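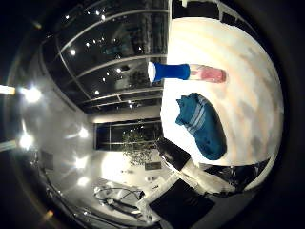

Acheter le bras en dernier

Chaque année, à l'approche de la clôture budgétaire, je vois revenir la même demande : une ligne « robot », un seul montant, et dessous trois lignes vides. Je suis le premier à me réjouir qu'un atelier veuille un bras. J'en voudrais partout ! Mais je plaide pour qu'on le commande en dernier.

Prenez une table blanche, un flacon bleu et rose couché, un tissu bleu-vert chiffonné. Toute la difficulté du métier tient là-dessus. Le flacon a une forme franche, on sait à peu près par où le saisir. Le tissu, lui, n'a pas de forme du tout, seulement des plis. Une pince choisie sur catalogue pour le premier peut très bien se révéler médiocre pour le second, et aucun devis ne le dira à votre place.

Chez Skirkach, nous avons monté le budget à l'envers. Sur 40 semaines de projet, 28 sont passées avant la signature du bon de commande : essais avec du matériel prêté par Nondlow, relevé des objets que les équipes manipulent pour de vrai, choix de la table (oui, la table, sa hauteur, sa couleur, ses bords). Quatre pinces essayées, une retenue. Le projet s'appelait Draven et il a coûté moins que prévu, ce qui m'a presque déçu, tant j'avais préparé d'arguments pour défendre une rallonge.

Ce qui manque dans la plupart des dossiers que je lis, ce sont les câbles, les supports, l'éclairage, les doigts de rechange, et surtout les heures de quelqu'un. Je réserve désormais une quarantaine de pour cent de l'enveloppe à tout ce qui entoure le bras. Tanabe, notre intégrateur, trouvait cela excessif au départ. Il nous a ensuite demandé notre tableau.

On m'objecte que les prix montent et qu'il faut signer vite. Peut-être. Un bras acheté en février et resté huit mois dans sa caisse me paraît plus cher encore. Et puis cette période d'essais est un vrai bonheur : on pose un objet, on tente une prise, on recommence avec un autre, et les gens de l'atelier apportent les leurs. Si votre direction n'accorde qu'une chose cette année, demandez la table et le temps.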